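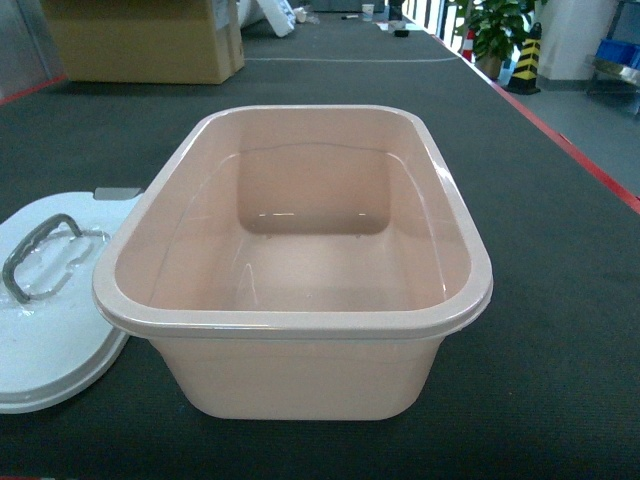

Wanted: households who don't believe the label

Furnton Home Storage Study, Dalilville

Every plastic tub sold in this country promises to fix your pantry. We have our doubts, and we'd like to hear from people who share them.

We are looking for 30 households in Dalilville and nearby to use a set of lidded basins for 9 weeks, starting in March, and tell us what they're worth. Use them for flour, Lego, camping gear, dog biscuits, whatever you have lying about. We don't want a glowing review. The last survey we ran on storage gear got plenty of those, mostly from people who had owned the stuff for a fortnight, and we learned very little from it.

What we want to know is dull and specific. Does the lid still go on when you're in a hurry? Is a handle on a lid any use once there's something stacked on it? Does the rim catch crumbs? Pale colours look lovely in a shop – what do they look like after tomato sauce? And did you end up with less mess, or the same mess in tubs?

You should be 18 or over, have a kitchen or laundry you share with at least one other person, and be willing to fill in a short diary once a week. Renters welcome. If you run a blog about organising your home, this probably isn't for you. The same goes for anyone who sells housewares or works for someone who does.

You'll get the basins to keep and $900 per household, paid in two parts: half when the diary reaches its midpoint, half at the end. Yes, it's paid even if you hate them. If you give up early, write and tell us why, and we'll pay for the weeks you finished.

We'll visit once at the start and once at the end. Visits are short, and please don't tidy up for us.

The study is run by Prastinow and paid for by Furnton, who make the basins. Be as wary of that as you like – we would be. Furnton sees the results after they're written up and has no say in the wording.

To apply, send a few lines about the worst cupboard in your home to Storage Study, Prastinow, PO Box 2918, Dalilville. Include a phone number. Applications close November 7, 2021.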